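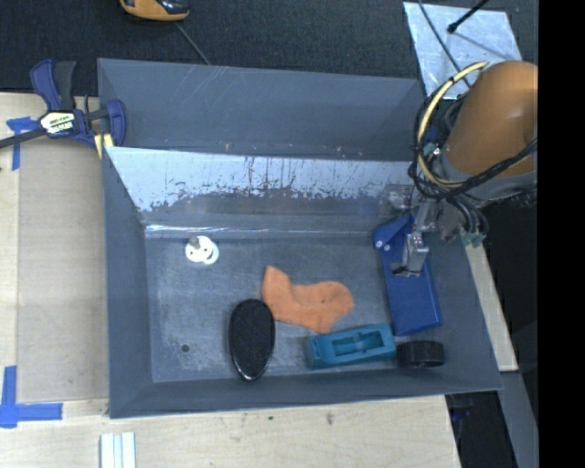 Dalgleish Bin Picking Cell

Product no. 641-B
Supplied by Praleck Automation, Brorcombe
Page updated June 27, 2018

Overview

The Dalgleish is a bench-mounted bin picking kit for laboratories, training workshops and small packing lines. It takes mixed items out of a bin one at a time, with no need to lay them out first. Soft goods such as socks can go in with rigid parts and flat cases. The kit is sold with or without an arm. If you already own one, send us the model and the flange drawing and we will quote for the adapter plate.

What is in the kit

Sloping-wall bin, grey
Two-finger gripper with narrow fingertips
Adapter plate for the arm flange
Cable set with straps
Homel control software, one licence
Printed setup guide

The arm, bench, bar clamps and computer are not included. Any flat bench of suitable depth will do. Ordinary bar clamps from a hardware shop are enough to hold the bin by its rim, and we suggest marking its position with tape so that it goes back to the same place after cleaning.

The bin

The walls slope inwards so that round and light items tend to slide back towards the floor. The finish will scratch and scrape with use. Marks of this sort do not affect picking, but a badly bent wall should be replaced. Spare walls are sold singly.

The gripper

The fingertips are thin enough to reach the edge of a flat item lying close to a wall. For fabric, set the closing force to low in Homel and let the fingers touch the floor before they close. Tips are a wearing part and are held by two screws each.

Cables are carried outside the arm. Leave a generous loop beside the upper cover and check that it does not pull tight when the wrist turns fully.

Software

Homel runs the pick cycle and keeps a log of every attempt, including the failed ones. Up to 80 item types can be stored. Unknown items can be tried without teaching, at a slower speed.

Specification

Weight of kit, boxed: 441 N
Largest number of bins per licence: 3
Stored item types: 80
Warranty: one year, fingertips excluded

Limits

Not suitable for wet goods, glass or food. Clear plastic is picked less reliably than other materials. The cell must be guarded according to the arm maker's instructions.

Ordering

Delivery takes around 3 weeks from receipt of order. Units ordered before the end of May have the older cable set, which can be exchanged free of charge. For quotations and trial picks with your own items, write to Sylvain Pruvost at the Brorcombe office, quoting the product number.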